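Comparing two grippers on a small kitchen task: how I do it

Skedance project notes, page 4 of the gripper part
Written by Aurelio Pastor

In this page I explain how to compare two grippers on the same arm, with the same camera and the same controller, so that the result can be trusted. I used the Coso parallel gripper, with two flat fingers, and the Gavalas soft gripper, with silicone fingers moved by air. If you have other models, the steps are the same, only the numbers will change.

You should already have the arm calibrated and the wrist camera mounted. If this is not done, please go back to page 2.

What you need

The arm with its controller and the emergency stop in reach of your hand
Both grippers, each one with its own mounting plate
A play kitchen for children, fixed to the table
A pot and a toy carrot
Double-sided tape, a soft pencil, a paper notebook

I prefer a play kitchen to a real one. The size is good for a small arm, and everything is close together. Fix it well. In my first days I did not, and after one strong contact the complete kitchen moved and I lost the results of a morning.

Step 1. Choose the task and write it down

My task is "take the carrot out of the pot and put it on the white counter between the cooktop and the sink." It looks easy, but the fingers have to enter the pot without touching the rim, and the carrot is round, so it can roll when you push it from the side.

Write the task in one sentence before you start. Write also what is a success. For me it is a success when the carrot rests on the counter and the pot was not lifted or turned over. A carrot that falls in the sink is a failure, even if the grasp was beautiful.

Step 2. Prepare the starting position

Put the pot on the cooktop and mark its position with the pencil on a small piece of tape. The mark should be on the side where the fingers do not pass. Turn the handle of the pot always in the same direction. I turn it to the tiles, so it does not disturb the approach from the front.

Then place the carrot in the pot, lying on its side, with the green top up and to the right. The green top is important for the camera, as I explain in the next step.

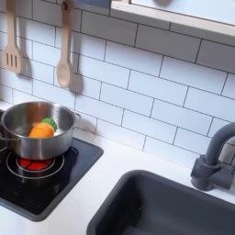
Starting position for the carrot task, with the counter free between cooktop and sink.

Step 3. Check what the camera sees

Before any movement, look at the live picture for a minute. Shiny metal is difficult for a depth camera. On the inside wall of the pot I often get holes in the depth map, and the planner then believes there is free space where the wall is. I solved it in this order:

Turn off the lamp directly over the table and use light from the side.
Lower the exposure until the bright points on the pot become small.
Set the planner to treat missing depth inside the pot as an obstacle.

The third one helped the most. The carrot itself is easy to find by its color. To know its direction, I look for the green part and draw a line from there to the middle of the orange part. The red center of the printed burner can confuse a simple color filter, so make the range of orange narrow.

The utensils on the wall must also be in the collision model. I entered them as two thin boxes. If you forget them, the elbow of the arm may pass too near when it goes back to home.

Step 4. Run the first gripper

Mount the Coso gripper and enter its weight in the controller. Do not skip this, even when the two grippers feel the same in the hand. Set the grip force low and increase it slowly until the carrot does not slip during a quick stop.

Stop the fingers above the bottom of the pot, never on it. I begin with a distance of 14 mm and go down from there. After each trial write success or failure, and one or two words about the reason. Replace the carrot by hand in the same position.

With flat fingers, the best direction is across the body of the carrot, at the thick part. When I tried to take it by the green top, it turned in the fingers and hit the rim on the way out.

Step 5. Change the gripper and nothing else

Now mount the Gavalas gripper. The soft fingers are longer, so the tool point must be measured again. Use the same speed, the same light and the same pencil mark. If you change the exposure now, you have to repeat step 4 from the beginning. I know it is boring.

Soft fingers open wide when they have no air, and in a small pot this is a problem. I had to give them a half-closed position before entering. The controller from Trorcombe has a setting for this, "pre-shape," and I wait 2000 ms after it so the fingers stop swinging.

Step 6. Compare

I made 119 trials in total with both grippers. I do not give a winner here, because it depends on what you want to do next. What I can say is how they fail. The flat fingers failed mostly when my detection of the direction was wrong by some degrees: the carrot was pushed against the wall and rolled under the fingers. The soft fingers accepted this error better, but they touched the rim more often and sometimes moved the pot from its mark.

Zulkifli Osman repeated the test on his table with the soft gripper and had fewer contacts with the rim than I had. He approaches with the wrist a little inclined to the handle side. I have not tried it with the flat fingers yet.

Common problems

The pot comes up together with the carrot. One finger is probably outside of the rim. Check the tool point, then the pencil mark.

The carrot rolls after it is released. Go lower before opening, and open slowly.

The arm stops in the air with a force warning. Look if the weight in the controller is still the one of the other gripper. This happened to me 2 times in the same afternoon.

The next page is about the faucet lever, which I plan to finish in November.

Last change: Sep 25, 2022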